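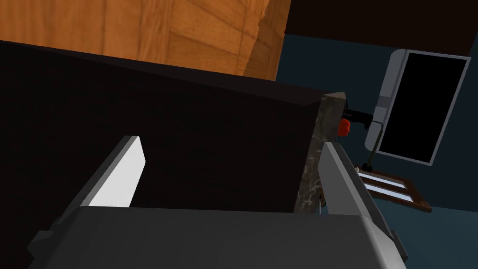
Product Review: Kiseno Parquet Care Kit

The Kiseno kit, distributed by Tukix, was assessed for routine maintenance of oiled timber floors in offices and community buildings. It comprises a cleaning concentrate, a maintenance oil and two applicator pads, at a retail price of $129.

The assessment was conducted at the Warnitz centre by Genivaldo Dantas, Facilities Adviser. Light scuffing responded well to the concentrate at the recommended dilution. Deeper scratches were not improved, and the manufacturer makes no claim in that regard. The oil dried to an even, low-sheen finish without noticeable change in colour. Odour persisted until the following morning.

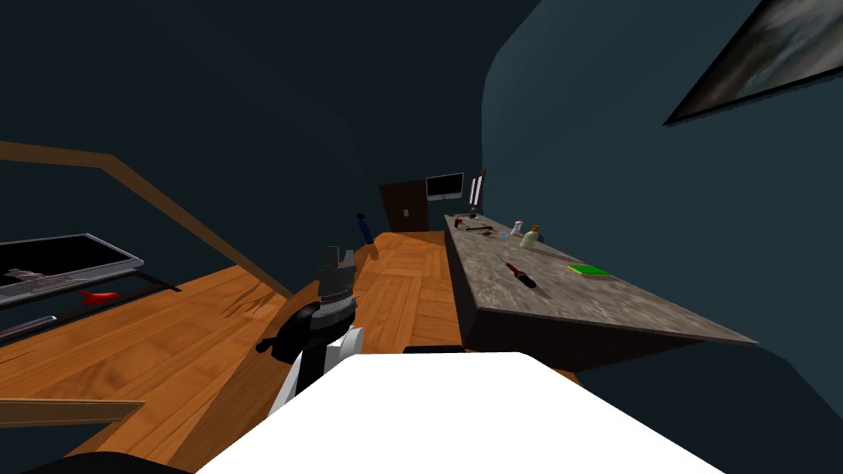 Wooden parquet flooring with faint scuff marks.

The comparable Khan kit, at $202, includes a longer handle and a larger quantity of oil. Purchasers with limited floor area are unlikely to require either.

Rating: Recommended for light to moderate foot traffic.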